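Amthorpe hospital opens stitching room to residents in the evenings

AMTHORPE — Surgical residents at Amthorpe General can now practice closing wounds until 10 p.m., after the hospital agreed to keep its suture room on the second floor of the Dinu building open past the end of the day shift. The change started in November. It was supposed to be a one-month trial and has already been extended through spring.

The room had been closing at 5:30. Most residents don't get out of rounds before 6.

"They were coming to the door and it was locked," said Suqin Wei, the surgeon who runs the closure course. "Then they were going home and tying knots on a drawer handle. Which is fine, I did it too. But a drawer handle doesn't tear."

Sessions are on soft tissue and work up from there. First month is simple interrupted stitches, one at a time, each tied and cut before the next goes in. Running stitches come later. Wei wants even spacing, edges that meet without puckering, and knots laid to one side of the wound line. She is strict on tails. Too short and the knot can slip, too long and they get caught up in the next throw.

Residents have to log 61 closures to finish the course, up from 40 last year. A closure counts only if a senior surgeon has looked at it and signed the sheet. Under the old hours only a few people in each group were finishing on time, and the hospital had been handing out extensions, Wei said.

Pass mark on the final assessment is 92 out of 100. That has not changed and there are no plans to change it, acording to the hospital.

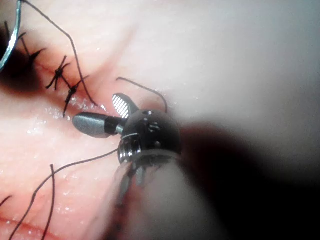
Tension is where most people lose points. Pull a stitch too tight and the tissue goes pale and bunches under the thread. Too loose, it gaps. The assessment sheet gives tension a quarter of the total marks, more than speed, which was cut to a tenth of the score two years ago after residents complained that it rewarded rushing.

"I would rather see three good ones than ten bad ones," Wei said. "Nobody on the table cares how quick you were with the last stitch."

She also takes points for handling. Grabbing the edge of the wound too hard, or grabbing it twice in the same spot. Picking up the thread by the middle, where the jaws can nick it and weaken it. Letting the loose strand drift back under the instrument so it has to be fished out before the next throw.

The evening hours cost the hospital around $1000 a week, mostly for a staff member to be on site and for thread, needles and tissue. Half comes out of the education budget. The rest is covered for now by the Ultley Fund, a local trust that has paid for nurse training at the hospital in the past. The trust has not said if it will renew. A decision is due before summer.

Danica Zupan, a third-year resident, has been using the room two nights a week. She did nine of her closures in the first ten days, she said, after managing only four in the whole of September.

"It's quiet, that's the main thing. Daytime you'd get paged halfway through a knot and come back and have to start the line over," Zupan said. "I was always stopping at the corner. So I was good at beginnings and terrible at ends."

The end of the wound line is harder for a lot of people, Wei said. The angle changes as the closure goes along and the last stitch or two often get placed from an awkward side. She has started having residents close from both directions on alternate nights, left to right and then right to left. Some hate it. Scores on the last stitch are up though, by her count, and she plans to keep it in.

Not everything has gone smoothly. Thread ran out twice in the first two weeks — the order had been set for day use and no one updated it. Supplier Jirkier sent a bigger delivery and the room now keeps a spare box in the locked cabinet by the sink. Residents have been asked to finish an open packet before starting a new one. There were also complaints about the overhead lights, which were on a timer and went off at 8. Fixed now.

Parking is still a problem. Day passes stop working at 7 p.m. and residents staying late have been getting tickets in the west lot. Hospital says it is looking at it. Until then, staff should move there cars to the Ultley Road garage, free after 6 with a badge.

Seniors needed too. The sign-off rule means a resident can close all evening and have nothing count if there isn't a surgeon around to look at the work. At the moment four surgeons have agreed to take evening slots, and Wei is covering the gaps herself. She is asking for at least two more. It's about 90 minutes a slot, once every other week, unpaid, though it can go toward teaching hours.

Work can be left for sign-off the next morning, but only if it is labeled with name, time and stitch type and put in the refrigerator before the room shuts. Unlabeled work is thrown out at 7 a.m. Six closures were lost that way in the first month. Zupan lost one.

"My own fault," she said. "It was a nice one, too."

The hospital is also considering opening a few of the places to medical students, who now get a single afternoon of stitching in their surgery rotation. Residents would have first pick. Students would need to have done the basic knot class and would not get sign-off sheets. No start date on that yet, and Wei said she wants to see how busy January is before agreeing to anything.

Next final assessment is in February. Residents who are short on closures by the end of January can ask for a later slot, in writing, through the surgical education office. Requests made in the last week won't be considered.

Evening sign-up sheet is on the door of the suture room, Dinu building, second floor. Slots are 45 minutes, two per person per night at most. Names go up from noon the day before. Anyone more than 15 minutes late loses the slot to whoever is waiting.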